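Paper & Ink Board > Materials and Storage
Thread: Raw xuan bleeding more since the end of summer, humidity or the batch?

slowgrind
9th March
I have a bundle of raw xuan from Hellgate Paper, bought last June, 122 sheets left, each 595 mm on the short side. Through winter and spring it behaved as raw paper does: fast spread, soft edge, predictable halo. In the last month the halo has nearly doubled on a slow stroke and the edge has gone ragged. Same ink stick, same stone, same water.

The room is on the ground floor in Proltville with a slab under it. The hygrometer sits in the mid sixties most mornings and drops by afternoon. The bundle is in its original wrap on a shelf against an outside wall.

Is this moisture uptake in the sheet, or has the paper changed in some other way? If it is moisture, will drying the stock bring it back?

fibre_end
Moisture content will do some of that. A damp sheet has less capacity to pull water out of the stroke straight away, so the ink stays mobile on the surface longer and travels sideways. But I wouldn't expect double the halo at mid sixties. I store in worse than that near the Were and see only a small change.

Check your ink density first. If the water in the well isn't evaporating as fast as it did in spring, your ink is thinner at the end of a session than you think.

slowgrind
Density was my first thought too. I grind for the same time with the same measure of water and test on a strip of glazed card. The strip looks the same as the ones I kept from spring. I would call ink ruled out.

oldpress
I disagree with fibre_end on the size of the effect. The number that matters is the humidity inside the wrap, and a bundle against an outside wall on a slab can be well above what a gauge reads across the room. The wall is cooler than the air. Put a second gauge in with the sheets and leave it overnight before you decide anything.

Also, is it raw all the way through the bundle? Hellgate had a lot of stock last year labelled raw that had plainly had a light size put on it. If yours was one of those, what you got used to was a lightly sized sheet, and you may now be into the unsized ones.

fibre_end
That would show as a step change from one sheet to the next. He says it came on over a month.

oldpress
He says "in the last month". He doesn't say gradually.

slowgrind
Fair point, I can't say it was gradual. I was away for a good part of it.

I will put a gauge in the wrap. Full setup in case it matters. The practice sheets on the desk are the ordinary red-grid kind and live in a drawer. The xuan comes out one sheet at a time. Felt is wool, washed twice a year. Brushes are rinsed in tap water, shaped, and hung on the rack at the back of the desk.

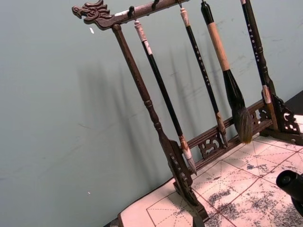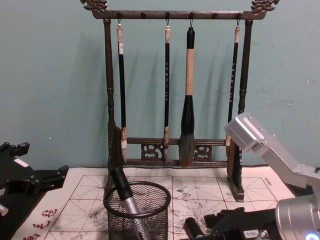
The desk is on an inside wall and the paper shelf is opposite, so the two sides of the room are probably not at the same humidity. I had been reading the gauge on the desk side only. There is no heating in there apart from a small panel unit, which has been off since spring.

The bundle has been opened at one end the whole time. I fold the wrap over but don't tape it.

drylayer
Felt washed with what? Wool holds detergent very well, and a trace of surfactant wicking into the back of a raw sheet gives exactly the symptom you describe: wider halo, ragged edge, nothing different about the ink. Try one stroke on a sheet laid over bare glass and the same stroke over the felt. It costs you half a sheet.

slowgrind
Wool wash, the supermarket one. Last washed about when this started, as far as I can work out. I hadn't connected the two.

fibre_end
Do the glass test, but note that glass changes the result even with clean felt. Felt takes up the water that comes through the sheet and glass doesn't, so the stroke sits wetter. You need a third sample over clean blotter or the comparison is not worth much.

drylayer
Agreed, add the blotter.

millpond
On the dehumidifier question, which somebody will raise. I ran a Skinberg compressor unit in a paper room for two winters and would not do it again. In a cold room the coil ices up and the thing spends half its time defrosting. A desiccant type is better in the cold but it heats the room, and then you have a daily swing, which cockles the sheets. A sealed box with conditioned silica gel is cheaper than either and needs no power.

oldpress
Second the box. Condition the gel to the low fifties. If you put it in bone dry the edges of the stack will shrink before the middle and you will have a bundle of saucers.

slowgrind
Results.

Gauge in the wrap overnight read eleven points higher than the desk. Over felt: wide and ragged, as before. Over blotter: halo smaller, edge clean. Over glass: halo wider than blotter, edge clean. A sheet dried in a box with gel for three days, over felt: slightly smaller halo, still ragged.

So the ragged edge follows the felt, and the moisture accounts for some of the width.

fibre_end
Which is a small change from humidity, as I said.

oldpress
Eleven points is not small. He should still move the bundle off that wall.

drylayer
Rinse the felt until the water stops frothing when you squeeze it, then once more. No vinegar. Dry it flat.

slowgrind
Rinsed five times. The fourth was still giving a bit of froth. The bundle has gone into a lidded crate on the inside wall.

Separate question while I have you. I want a few sheets half sized for small script. Does this look right: 6 g gelatine in 900 mL water, alum at half the weight of the gelatine, brushed on warm, one coat?

millpond
A touch weak for fully sized but fine for half. Dissolve the alum in a little of the water by itself and add it after the gelatine has melted, or you get strings. Hang the sheets from one edge to dry.

oldpress
I would leave the alum at a third. Half is what most recipes give, but it is acidic, and anything you mean to keep will yellow sooner for it. Make a test sheet at each strength and leave them a week before writing on them. Fresh size always beads more than it will later on.

fibre_end
Half is fine for practice work. A third for anything you intend to mount.

slowgrind
Will do both and post strips once they have had their week. Felt is still damp in the middle.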